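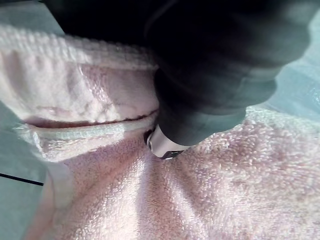

Merja Mäkelä's first question, when the folding cell was going in at the Climton laundry, was who would be doing the bath towels on Tuesday, because the roster had two names against that table and she wanted to know if it still would. Ask that before you ask anything about speeds. The steps below are how we set up a towel folding station at Climton and how we changed the jobs next to it.

Before you start

You will need a clear bench, good light from one side, a bin for rejects and the current roster. Print the roster. People will want to write on it.

Step 1. Write down the job as it is done now

Stand at the folding table for a full shift and note every task, including the ones that aren't folding. At Climton the folders also pulled stained pieces, set aside frayed hems, answered the dock phone and told the dryer operator when a load came out damp. None of that was in the job description. If the robot takes the folding and you move the people, those tasks go undone.

Step 2. Sort the towels first

Start with one size and one weight. Terry is harder to handle than flat sheets - it bunches, and the loops hide the edge. The hem band is smoother than the pile and makes a better place to work from. Leave bath mats and robes on the manual table for now.

Step 3. Run a short trial

We ran 300 towels with an attendant beside the cell. Log each stop under one of these headings:

Missed edge
Double layer picked up
Fold crooked
Stopped by attendant

Keep the log on paper at the bench. The attendant fills it in, and the supervisor doesn't correct it afterwards.

Step 4. Rewrite the roles

The attendant's job is a different job, with its own pay line. Ours covers loading, clearing stops, checking finished stacks and a weekly clean. Cường Văn moved across from folding and found that his shoulders were better but the standing and watching were worse. We now swap the attendant and the manual table every two hours.

Step 5. Train everyone on the stop button

Include casuals and the night crew. Each person should stop the cell, clear a towel and restart it under supervision before working there alone. Hands stay out of the work area until the arm is at rest.

Step 6. Review after the first month

Take the log, the roster and the injury book into the same meeting. Ours was in April, and the main change to come out of it was moving the reject bin to the attendant's left.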